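**Stojanovska Hall Community Repair Library: progress report to the Fluneo Small Grants Program**

16 October 2025

This covers the second stage of the grant, from the opening of the tool shelves to the end of September.

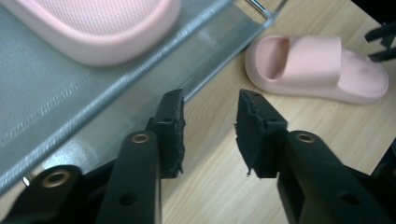
Zorica Berisha has asked that the report open with the late fees, on the grounds that you will ask about them anyway. Her view, given at our last planning night and again in the car park, is that fees only punish the people who do bring things back. I've come round to this, mostly because the fees raised less than the receipt book cost.

So, fees are gone. In their place we ring people up. It is slower and a bit awkward, but the pressure washer came home after one call, along with a jar of cumquat marmalade.

### Loans

We made 101 loans in the period against a target you'll remember as optimistic. The hedge trimmer went out more than anything else, followed by the carpet cleaner, which has seen things. The tile cutter has yet to leave the building. We bought it because our survey said people wanted one, and I now think people wanted to be the sort of person who wants one.

### Repair nights

We ran six. Lamps and toasters are the bulk of it, with a steady trickle of zips. Attendance was best on the night of the hailstorm, when a fair number of those present had come in for the roof.

The sewing bench is short of people who can thread the overlocker. At present that is Zorica, and she'd like to have a holiday.

### The booking system

Zokon, the booking software, was meant to be running by September. It is running in the sense that it sends emails. For a fortnight it reminded everyone to return a ladder, including those who had never borrowed a ladder, and one member dropped off a ladder we don't own. It's in the side passage if you know anyone.

The supplier has fixed the reminders. We are keeping the paper diary until the calendar stops treating public holidays as optional.

### Training

Four members finished the Skillia test-and-tag short course, so electrical items no longer have to wait for a visiting tester. This was the best money in the budget and I would like to spend more of it the same way.

### Money

We are under on shelving and over on extension leads. I'd like to move the unspent shelving money, 21 dollars short of the full line, across to training. Please let me know if that needs a form. I assume it needs a form.

### Next stage

- Second test-and-tag group, if the transfer is approved
- Overlocker lessons
- Find a home for the ladder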